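Hirkton New Parents Money Project
Progress report to the Skunard Fund, second half of the year

Hi Arūnas,

You asked for something you could read over a cup of coffee, so I'm skipping the big template this time (the spreadsheet is attached for whoever loves spreadsheets). It's been a good stretch for us, with one real headache that I'll get to.

The couples' evenings first. We ran 4 of them at Te Moana, starting at 6:30 so people could come straight from work and still be home for bedtime. The idea is the same as in our application: two people sit down before the baby arrives, or in the first year after, and go through who pays for what, what happens when one paycheck stops, and how much help they're going to take from grandparents. We've now had 150 people through the door. I was hoping for more in the summer, but summer is summer, and by November we had a waiting list!

The part everybody likes is the worksheet where each partner fills in the monthly numbers alone and then they swap. One couple found they'd each been planning to use the same savings, him for a bigger car and her for three extra months at home. They were pretty quiet for a minute and then they got talking, and they stayed until we had to lock up. We've changed the order of the evening because of them – the swap now comes before the break, so there's time to cool off over a cookie. 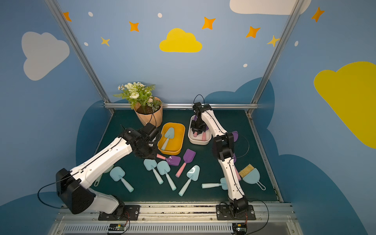 Ojārs Butkienė has taken over the childcare session, and I'm so glad. He does it with real local prices, full-time and part-time side by side, and he gets people to work out what they'd have left from the second paycheck after daycare, gas and lunches. Some of them had never put that on paper. He also added a bit on life insurance and naming a guardian, which I thought would kill the mood, and it got the most questions of anything we did.

Now the headache. We'd planned to have the budget planner printed by the end of the summer, and Jornolier sent back proofs with the tables scrambled. Twice. We finally got our 3,000 copies in the fall, so the clinics and the library only had them for the last few weeks. I should've pushed harder after the first proof, and I've built an extra month into next year's schedule. The reprint cost didn't land on us, but the rush delivery did, and that's the $985 you'll see on its own line. I moved it from the travel budget, which we'd hardly touched.

Feedback forms are mostly happy. The complaints were about parking, the chairs, and the session on taxes being too fast (fair, I talk fast). A few people who are raising a baby alone told us the swap exercise left them with nothing to do, and they're right. Ojārs and I are writing a version they can do with a sister or a friend, or by themselves, and it'll be ready for the first evening of the new year.

Two things I need from you. Can we carry the leftover travel money over into babysitting at the venue? And are you okay with us adding a follow-up evening when the babies are six months old? I'd keep it inside the current grant – same room, same snacks, just one more night.

Call me any afternoon, I'm at my desk until five.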